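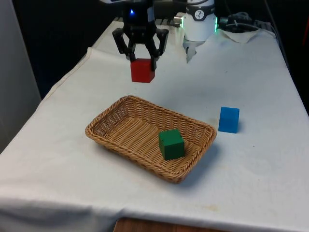
# Call it red

Last July I painted a hallway twice. The first coat was a color called Harbor Letter, from Rellar. I bought it because the chip looked gray in the store. On the wall it was a light purple, and when I went back and asked for something like it without the purple, the man at the counter had to open a binder, because the name told him nothing either.

I think paint companies should go back to plain color names. I don't mean they should sell fewer colors. I mean the label should say what is in the can: gray, purple-gray, light, dark, warm, cool. If they want to print a pretty name under that in small type, fine.

The Rellar fan deck I have at home holds 41 whites. More than 21 of them have names with no color word at all. There is a Sunday Linen and a First Thaw and one called Patience. Some of these are close to yellow and some are close to green, and you can't tell which from the name. You have to hold them next to each other in daylight, and even then you are guessing at what a whole room will do to them.

The usual defense is that people like the names. I believe that. I like some of them myself, and I can see that a person would sooner live with First Thaw than with Light Green White. A name can also help you remember a color you saw at a friend's house. But it only helps if you are buying the same brand. My neighbor has a front door in a Mostyn color called Old Orchard. I assumed from hearing it that the door would be green. It is red, a good strong red, and if she had said "dark red, Mostyn" I could have matched it at any store in town.

That is the part that bothers me most. The names tie you to one company. A plain description travels. A made-up one has to be looked up, and the only people who can look it up are the ones selling it. I doubt anyone planned it that way, but it suits them well enough that they have no reason to change.

Then there is the matter of touching up. Colors get dropped and names get reused. Mostyn has had 2 different paints called Meadow Gate in the years I have owned this house, and they don't match. I have a patch behind the bedroom door to show for it. The code on the lid would have saved me, but the lid was covered in dried paint, as lids are, and the name was all I had written down.

Clothing has the same trouble. Clamo sells a work shirt in 3 blues and not one of them is called blue. When you order by phone you end up saying "the darker one" and hoping. Yarn is worse. I gave up on Mimov yarn after ordering what I thought was brown for a blanket border and getting orange, and the company was perfectly nice about taking it back – the name was Ember Road, and I suppose that was a hint.

Children learn color words early because the words are useful. You can ask a small child for the red block and get the red block. We have a set of words that almost everyone shares, with simple ways to stretch them: pale, dark, dull, bright, a bit green. They won't describe every shade exactly. They don't have to. They only need to get you to the right part of the rack, and from there you can use your eyes.

Some older stores used to write on the lid with a grease pencil, "lt gray kitchen," and that was better than anything printed on the label. I now do the same with a marker on a strip of masking tape, and I put the code next to it. The hallway is "medium gray, slightly warm." I had to look up the brand's name for it to finish this essay, and I have already forgotten it again.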